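Notas del orador
Charla: Dormir mejor con turnos rotativos
Damián Pereyra, 19/2/25

Diapositiva 1. Saludar y agradecer a Josefina Leiva por la invitación. Avisar que las preguntas van al final.

Diapositiva 2. El caso de la planta Tapia. En enero contestaron la encuesta 234 personas. La queja más repetida fue despertarse a media mañana después del turno de noche. Leer dos respuestas en voz alta, sin nombres.

Diapositiva 3. Sentido de la rotación. Mañana, tarde, noche se tolera mejor que al revés. Dibujar el reloj en la pizarra. Si preguntan por los turnos de 12 horas, decir que Krystyna Zieliński lo trata en la charla siguiente.

Diapositiva 4. Luz. Lentes oscuros al salir, persiana baja, habitación fresca. Pausa para que anoten.

Diapositiva 5. Café. Cortar 8 horas antes de acostarse. Acá siempre hay discusión, no pasar de cinco minutos.

Diapositiva 6. Siestas. Veinte minutos antes de entrar al turno de noche. Contar lo de Ulises y el despertador.

Diapositiva 7. Pantallas. Dejar la computadora y el teléfono fuera del dormitorio. Los trámites y los correos, en un escritorio y antes de cenar.

Cierre. Repartir la planilla de registro de sueño y recordar que se entrega a Titilayo Abubakar. 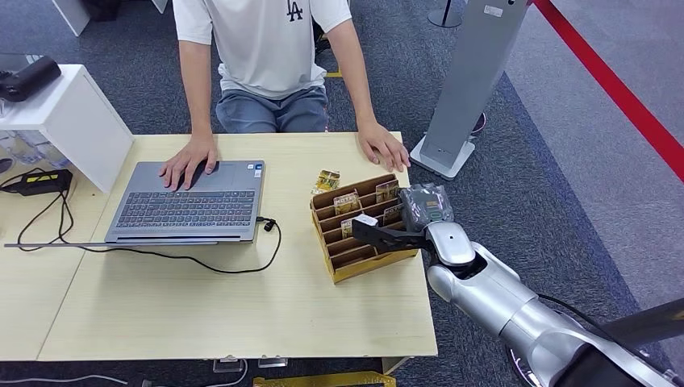
Diapositiva 7: computadora portátil sobre el escritorio, con el cable de carga enchufado.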